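January 2021

Ross Lamont left me a note on the cart that said "right arm drifting again, sorry." He is never sorry. He went off to Drellden for the afternoon and I had the Folleck cell to myself, with a tumbler to stare at and a torque driver with a dying battery.

Started with the fingers. The pads on the Folleck get a skin of table wax on them and then everything held by the rim starts to rotate, very slowly, like a guest looking for the door. Wiped all of them with alcohol, checked the screws behind the pads, found one I could turn by hand. Wrote that down in the log as "retorqued," a word that flatters me.

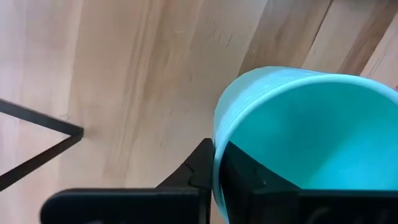
The manual wants a grip check after any work on the pads, and the manual wants it at low force first. I did low force first. Then I did it at the force Ross uses, which is not in the manual. Fault 2151 both times, so at least the machine is fair.

Took the cable for the right arm out of its clip and gave it more slack at the shoulder. Whoever clipped it (me, by the handwriting on the tag) had pulled it tight enough to play. Cleared the fault, homed the arms, had a cold coffee. 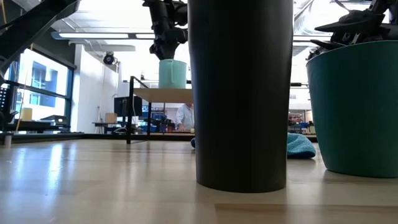 Filed under: SHOP, GRUMBLING

Fault stayed away after that. Ran the shelf routine with the cups for roughly 5 cycles and watched the wrist the whole time. Tierney called to ask if we could skip the shelf recalibration this month. I said no, in more words. The shelf gets bumped every time somebody leans over to pick up a cup, and I have met the people here.

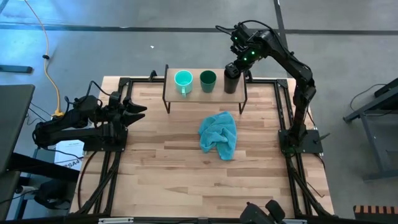 Tomorrow

Level the shelf. Order pads. Find out where the good driver went and whether Ross has it.

Recent entries
The Lovudix controller and its fan
New pads, old screws
What Ross calls a backup
Drellden, with rain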